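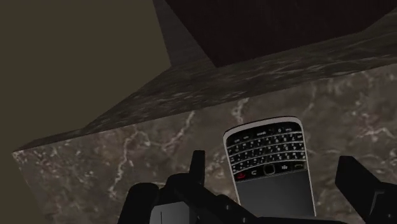 By the Wustari gripper bench, July

Pre-run checklist, Skukik two-finger gripper vs. Drullard, simulated phone pick

Okay, my comments are under each line. I filled this in while setting up, so forgive the rambling!

1. Scene loads with the phone on the marble: OK
Screen off, keyboard toward the top of the camera view. I like this handset for testing (all those tiny keys and that pale rim give the camera something to chew on).

2. Fingertips on either side of the phone: OK
There's marble showing between the right finger and the phone, so I'm happy with the clearance there.

3. Handset straight to the fingers: NOTE
It leans a little. I'm leaving it, and the Drullard gets the same pose so the comparison stays fair.

4. Wrist view bright enough: NOTE
Pretty dim! Black fingers, dark stone, dark everything. I'd bump the lights before we compare cameras.

5. Grip force limit entered: OK
Set to 2 on the Nwachukwu controller, same for both grippers. Please don't touch it between runs.

6. Stop button tested: OK
Tried it from the desk and from the script.

7. Logging on: FAIL, then OK
Log was still pointing at run 118. Changed it to 237.

8. Run count: OK
500 picks per gripper, Skukik first.

Still open: item 4, and somebody needs to copy the Drullard finger settings over.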